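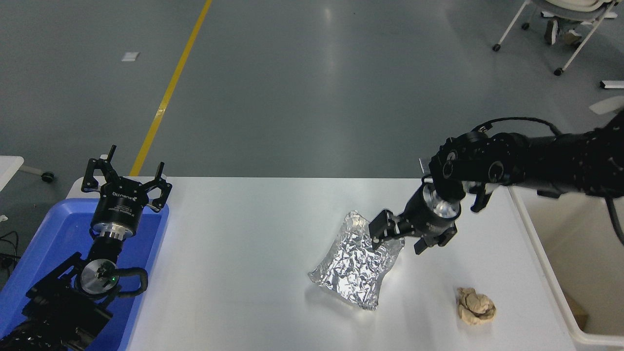

Sorting waste at the bench is the first practical in the Resmont materials module. Household foil and household paper both reach us creased, and both get thrown into the same bin by people in a hurry. A sheet of foil with wrinkles across it and crinkled edges, lying flat on a white table, is easy to tell from a ball of tan paper beside it. The colour and the shine do most of the work. The trouble starts with coated papers and metallised film, which can look very like foil.

## 1. The scrunch test

Take the piece in one hand, close your fist on it and let go. Foil stays in the shape you gave it. Metallised plastic film, such as the inside of a crisp packet, springs back open. Do the test on a clean piece, as grease can make film stick to itself and give a false result.

Plain brown paper will also stay scrunched, so the test only separates foil from film. It is no help in telling foil from foil-backed paper. For that, tear a corner and look at the torn edge. Paper fibres show up as a pale fringe.

## 2. What goes where

| Item | Stream | Note |
|---|---|---|
| Kitchen foil, clean | Metals | Ball up small pieces together |
| Kitchen foil, food on it | Metals, after a rinse | Burnt-on food: residual |
| Brown wrapping paper | Paper | Flatten first if it is to be weighed |
| Cardboard | Card | Remove tape |
| Foil-backed paper | Residual | Record separately |
| Crisp packets | Residual | Fails the scrunch test |

In this module paper and card are separate streams. Your council at home may well take them together, and the worksheets do not ask about that.

## 3. Clearing the table

Work through one material at a time. Foil is lifted first: a flat sheet is awkward to pick up from a smooth top, and a raised corner or crease gives you something to take hold of. Paper follows. A balled piece is easier to grip than a flat one but it rolls, so keep it away from the front edge.
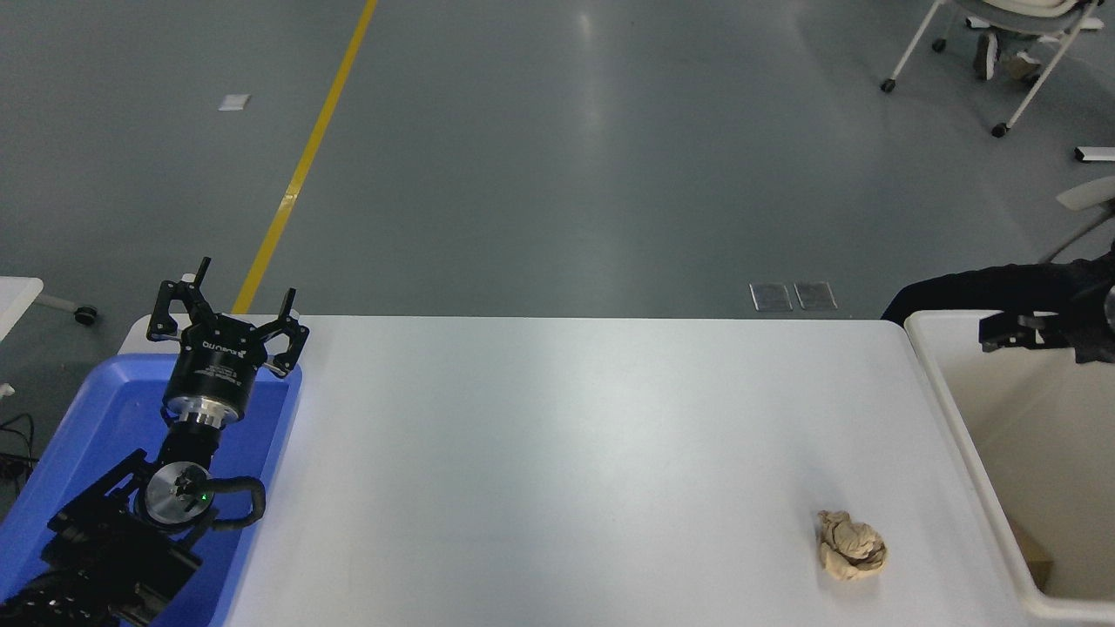

*Fig. 2. Ball of light brown paper on the table, with a white bin standing at the right-hand end.*

Look into a bin before you put anything in it. A small piece of card against the wall of a white bin is easily missed, and it will be counted in the wrong stream if the bin was meant for paper. Take it out, enter it under card and carry on.

## 4. Recording

Weigh each stream on the Schmieder balance, which reads up to 600 g. Put the 200 g check weight on first and write down the reading. If it is out by more than 2 g, zero the balance and try again before weighing any waste.

Enter the weights on the Arkix sheet in grams. Leave the percentage column until all the streams are in.

Worked figures: a batch weighs 225 g in total and the metals stream is 2 g. Metals are 0.9% of the batch by weight. Foil takes up a lot of room for its weight, so expect low figures for it.

## Before the next session

- Read the Delalo handout on coated papers.
- Bring one clean wrapper you are unsure about, with your guess written down.
- Finish the percentage column and check that it adds up to 100, allowing for rounding.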